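Slide 9. Packing loose snacks: can a machine do it yet?

Start with the task. Wrappers are shiny, clear or crinkled, and they slide over each other. Rigid-part grasp planners do poorly here.
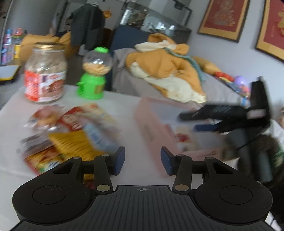
Snack packets and open pink box, two grippers at the table.

Gruvska trial, June: 2,000 picks. Double picks were the main fault. Do not quote a success rate before slide 13.

Answer for now: partly. Sorting still needs a person. Pause, then hand over to the Silcombe part.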